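Workshop tips: comparing grippers on cloth

Cloth is the awkward one. Blocks and tins will forgive a poor gripper, but a duster or a tea towel shows up every fault in the fingers, the arm and the controller settings. These tips come from bench work with two sets of fingers, the Tumdale narrow pair and the Zokov wide pads, on the same arms.

Before you start

Pick one cloth and stay with it. Cotton grips differently from microfibre, and a cloth that has been through the wash drags more than one out of the packet. If you must change cloths, start the score sheet again.

Iron nothing. A cloth with a few wrinkles gives the fingers an edge to find. Flat, pressed fabric can be tested later as a separate job.

Wipe the fingertips between runs with a dry rag. Lint builds up on rubber pads faster than on bare plastic, and the grip gets worse so slowly that you may blame the controller.

Setting the arms

Set the closing force low and raise it in small steps. Write down the first setting that holds the cloth through a full lift. With the narrow pair ours was 4 on the controller scale. The wide pads needed more.

Bring the fingers in at a shallow angle. Straight down works for a thick towel but pushes thin cloth flat against the surface, and then there is nothing to pinch.

Leave slack in the cables at the wrist. Turn each wrist through its full range by hand with the power off and watch the loop. If it pulls tight at either end, let more through before fixing it again.

Running the comparison

Do 30 lifts with each set, in blocks of ten, swapping fingers between blocks. Drop the cloth from the same height before every lift — a ruler taped to an upright will do.

Note misses and slips in separate columns. A miss is usually the camera or the approach. A slip is usually the fingers.

If you use two arms, test each one alone first. A weak left grip is hard to spot while the right is holding most of the weight.
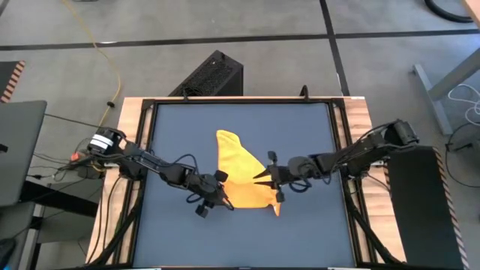 Words and picture: the Pirnotport Workshop Page
Monday, July 15, 2019

With an arm on each side of the table, a yellow-orange cloth near the middle of the work surface is within reach of both grippers. Slim pointed fingers like those on the right suit corners and folded edges. For picking up from the middle of a cloth, try the wide pads first.

Keep the old score sheets. Ours are in a folder marked Đồng, and they get looked at whenever a new set of fingers arrives.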